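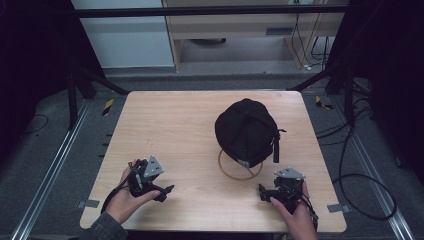

How long do you have to show a robot something before it picks it up? For the kind of short tabletop jobs we do, I'd plan on an afternoon of demonstrations for a first try, and then a second afternoon once you've seen what the first one taught it.

I get asked that a lot now, mostly by people who remember me swearing at waypoint scripts. I've been at this since August and I still walk in grinning! You hold a gripper in each hand, you do the job the way you'd like it done, and the motion goes into the pile. Then you do it again. We call the hand-held pair Belen and the software that sorts the recordings Gatti, and I had no say in either name.

The current job is a soft black cap-shaped thing and a thin light-brown ring. Fabric is so much fun compared to blocks. A block sits where you left it. Fabric slumps, folds over, hides what's under it, and the strap on this one goes somewhere new with every reset. My first batch was awful because I kept pinching right at the strap (it's the easiest bit to grab) and then dragging everything sideways to fix it. Gatti dutifully kept all of it. I threw out 13 takes that evening and started over with a rule for myself: jaws open, both hands back at the near side of the table, one breath, go.

Things I do differently now:

I move slower than feels natural, though I try to keep it smooth. Little hesitations get learned too, and a robot that pauses to think about nothing is pretty funny the first time and less funny after that.

I shift the start position on purpose. Left a bit, turned a bit, ring more covered, ring less covered. My early sessions were all tidy, and the policy we trained on them fell to pieces as soon as the cap was rotated.

I leave some recoveries in. If I miss a grab and fix it cleanly, that take stays. If I miss and flail, it goes.

We're at almost 1,100 takes across everything on this table, and 118 of those are the cap and ring. Italo Zuccaro did the bulk of the older ones and his are still better than mine. He has this lovely lazy wrist, and when you play our takes back to back you can tell in a second whose is whose. I've been trying to copy him, so I suppose I'm being trained by demonstration as well.

We did try the remote-control route first, on the Huneo setup, driving the arms from a pair of sticks. It works, and for slow placing jobs I still like it, but with cloth I could never feel what I was doing. With the grippers in my own hands I get the tug of the fabric back through my thumbs, and my takes are shorter for it.

Next up is getting the two hands to overlap more. At the moment my left waits while my right works, then they swap, like a polite conversation. I want them both busy. I'll post again when I have a batch I'm happy with.

Recent posts
Sticks or hands? Two weeks on the Huneo
Sorting takes in Gatti without losing your mind
Why my wrists hurt (and the fix)
First day with Herix
Old waypoint scripts I will not miss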